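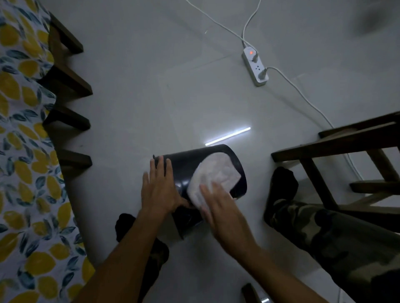 Lesia Karpenko wrote:

> The Esbridge bus drops the 10 o'clock run in January. Does anyone know if the stop by the library stays? My mother uses it to get to the clinic and can't walk the hill.

Lesia, the library stop stays. I called the depot this morning. What changes is the route number, from 70 to 3, and the last bus back leaves at 4:15.

The printed timetable still has the old number on page 2, so go by the sheet taped up at the stop.

If your mother needs a ride on clinic days, Antonina Lysenko drives that way and has a free seat. Write to her off list.

Jairo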